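**Wear and tear on a shared set of wooden blocks**
Project report, spring term
Cyril Garside

## What I set out to do

The original plan was a study of how building blocks age in public use, with a control group and a chart in color. The control group was a brand-new set from Dalari that my niece opened before I could get it home. So this is a report on the used blocks only, and the chart is in pencil.

The used blocks came from the play corner at Lightfoot, a community center that has been lending out the same toys for years. Their inventory sheet lists 450 plain wooden blocks. I borrowed one crate in May and promised to bring it back, which I have now done, twice, having forgotten the lid.

## Method

I wiped each block with a barely damp cloth, let it dry overnight, and looked it over under a desk lamp. Then I sorted by the kind of damage:

- scratches and dents on the broad faces
- scuffing near the ends
- rounded edges
- specks and stains that wiping didn't shift

My first system also had a column for "character." My advisor crossed it out.

I tried to measure scratch depth with a gauge borrowed from the shop class. It gave me a different answer each time I asked, so depth is left out of the results and the gauge is back in its case.

## What I found

Ends take more punishment than middles. I expected this, having watched children stack things, but I had not expected how often one end of a block looked worse than the other.
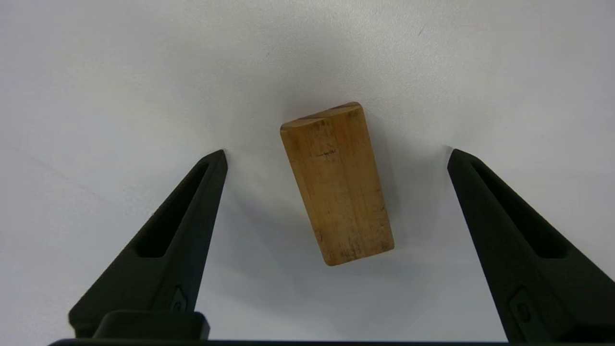

Scratches across the grain were easier to spot than the ones running along it, where the streaks in the wood hide them nicely. I probably undercounted the second kind. Dark specks were the most stubborn category, and I can't say what made them. The center's staff suggested crayon, juice and "the nineties."

Edges were softer than I'd assumed for hardware-store lumber, if that is what it was. The invoice from Nalletti that might have settled the question covers 2 items, both of them chairs.

## Still to do

Someone should repeat this with a proper unused set and keep it on a high shelf. I'd also photograph both ends of every block before and after a term of use, and skip the gauge.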